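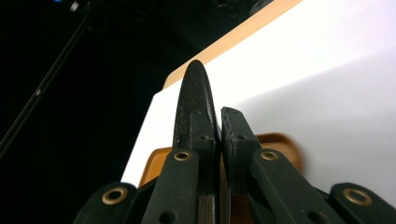
A white board held at its edge.

How to read a bond rating before you buy the bond

Posted in August by the Urnness money desk
279 shares | 20 comments

A letter grade on a bond is an opinion about whether you'll get paid back. The company selling the bond usually paid for that opinion. Keep both facts in your head while you do the steps below, which take an evening.

1. Find out who issued the grade. Brokers like to print "A-rated" with no name attached. Our test case was a note from Ciresent, a midsize parts lender, listed on the Rultireck trading site as "investment grade." It took four clicks to find that the grade came from Giraldo, a small agency most buyers have never heard of. A small agency can be right. You still want to know who is talking.

2. Check what was graded. A company can have one rating and its individual bonds another. Secured debt gets paid before unsecured debt, and junior debt waits behind both. If the listing shows only the company's rating, look up the bond itself by its ID number.

3. Look at the date. Agencies review on their own schedule, and a grade can sit there looking fresh long after the business has changed. Compare it with the latest quarterly report. If the report is newer and worse, trust the report.

4. Read the reasons. Skip the first page of the rating report, where everybody is "well positioned." Go to the part called rating sensitivities, or something like it. It tells you what would cause a downgrade. Write those triggers down and see how close the company already is to each one. 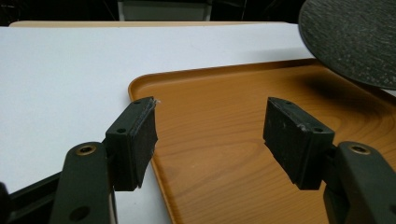
Wood-grain tray on a white table.

5. Compare the yield. Subtract the yield on a Treasury of the same length from the yield on your bond. The Ciresent note paid 279 basis points over, while other bonds with the same letter paid closer to 200. Maybe that's a bargain. More likely the market has read something the agency hasn't gotten to yet — sellers don't hand out extra yield to be nice.

6. Work out your loss. Put $3,700 into one bond and suppose it stops paying. Could you wait years to get part of it back? If the answer is no, buy less of it, or buy a fund and pay the fee.

What about the outlook label, "stable" or "negative"? I give it a little weight when it's negative and close to none when it's stable. Plenty of stable outlooks have come right before bad news.

Repeat steps 3 and 5 every quarter for as long as you own the bond. Your broker may send an alert when a rating changes, but by then the price has usually moved.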